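Section 2: Running the cup demo on open day

I wrote these steps after our September open day in Altdale, so they come from a long day of doing it my way!

1. Wipe the table, then set out both blue cups and the two bowls. Keep the bowls well apart.

2. Load the Lako routine and run it 2 times before you open the doors.
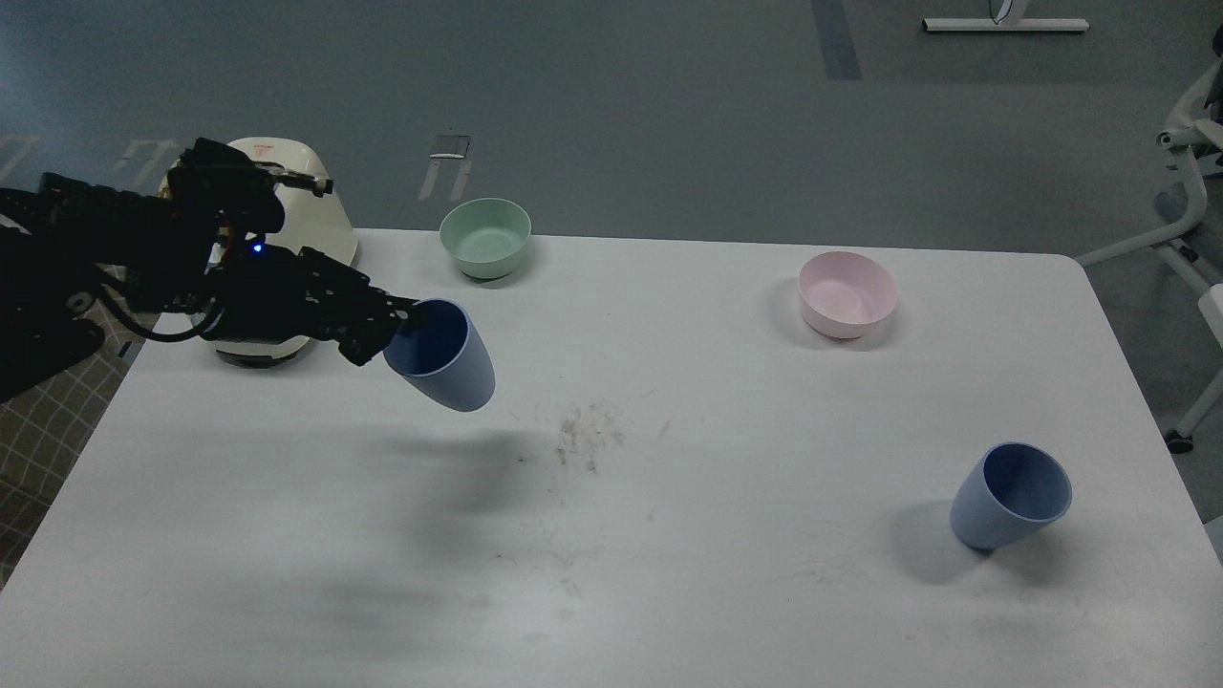

Written by the demo lead, Triletance workshop

3. Let the hand take a cup by the rim. A tilted cup is fine, so don't reach in to straighten it.

Note: I keep the speed under 100 on the Bakilana panel when visitors are close (kids love to lean in).

Caution: Keep everyone behind the floor tape while the arm is moving. If somebody steps over, hit stop first and chat later.

4. After each group, send the arm home and put the cups back. We had over 243 visitors, so you'll get quick at this part.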